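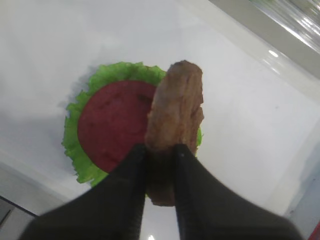 Rhiannon Eynon répond que le ticket 469 concerne bien le set sandwich et que les galettes panées collent entre elles depuis novembre.

Constat à 11 h : impossible d'en prendre une seule à la fois. La feuille de salade et la rondelle rouge ne posent pas de problème — on les empile sans forcer. Bac transparent vidé, galettes essuyées au chiffon sec, remises debout. 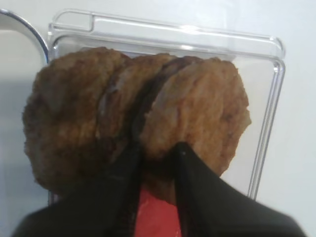 Pour Elis Hughes, le chiffon sec ne suffit pas, il faut du talc, très peu, et secouer ensuite.

Essai fait avec le talc Fedulel. Sur 8 prises, deux doubles. Mieux qu'avant, pas encore réglé. Meinir Morris demande de ne plus serrer les galettes au rangement. Les pains restent à part, dans leur propre bac.
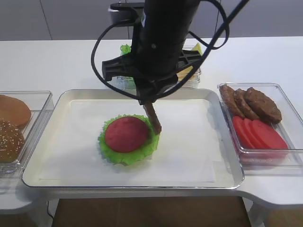
Reste à faire
Changer la feuille de papier du plateau. Refaire l'essai demain matin, galettes posées à plat. Ticket laissé ouvert — Paweena Boonyarit reprend le suivi.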